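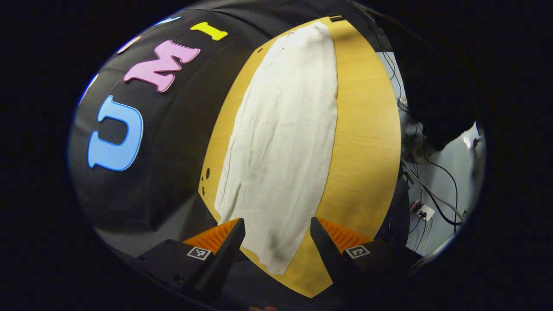
What is the best way to fold a long thin cloth so that it stays neat in a drawer? Fold it lengthwise first, press it flat with the hand, and then fold it in short parts from one end to the other.

Folding of Household Cloths: Report of a Student Project
Author: O. Yatsenko
Course: Home Textiles and Their Care, Justhorpe College

1. Why I chose this subject

In my student house we have one drawer for all kitchen and cleaning cloths. Every person folds in their own way, and after a few days the drawer does not close well. I wanted to learn if the way of laying out the cloth before folding makes a difference, or if only the folding itself is important.

2. Materials

I bought plain white cotton cloths from the shop Dellodo. They were sold as a pack of 10, and I washed all of them before the first test. For comparison I used a thicker cloth from Tostis, which was already in the house and is much older. The work was done on a wooden table, because a soft surface like a bed lets the fabric sink and the edges are then hard to see.

3. Method

Each cloth was laid on the table in its full length. In the first group I folded it as it was, with the creases still in it. In the second group I smoothed it with the flat hand, starting in the middle and going to the ends. I did 100 folds in each group, over three weeks in October. After each fold I put the cloth in the drawer, closed the drawer, opened it again and wrote down if the fold had opened.

A cloth lying stretched out on a table can look flat and still have faint wrinkles along its length. I did not see this as a problem at the beginning. Later I understood that a wrinkle near one side pulls the fold a little to that side, and the last part comes out crooked.

4. Results

In the first group, 31 folds opened in the drawer. In the second group it was 12. The Tostis cloth I tested separately and only a few times. It kept its fold well in both ways — I think its weight helps — but it takes much more place.

The corners gave me more trouble than I expected. When a lower corner spreads out and becomes round, it is difficult to find where the true edge is. I tried to pull the corners straight, but then the middle became wrinkled again. It worked better to turn the corner inside before the first fold.

5. Problems

My notes from the first week are not complete. I forgot to write the time between washing and folding, so I can not say if a freshly dried cloth behaves differently. Also, all the folds were made by me, and my hands became quicker with practice. I did the first group before the second, and some of the difference may come from this.

6. What I would do next

I would mix the two groups and ask another student to fold also. A linen cloth should be tested too. For our own drawer we now smooth the cloths before folding, and the drawer closes — except when the Tostis cloth is on top.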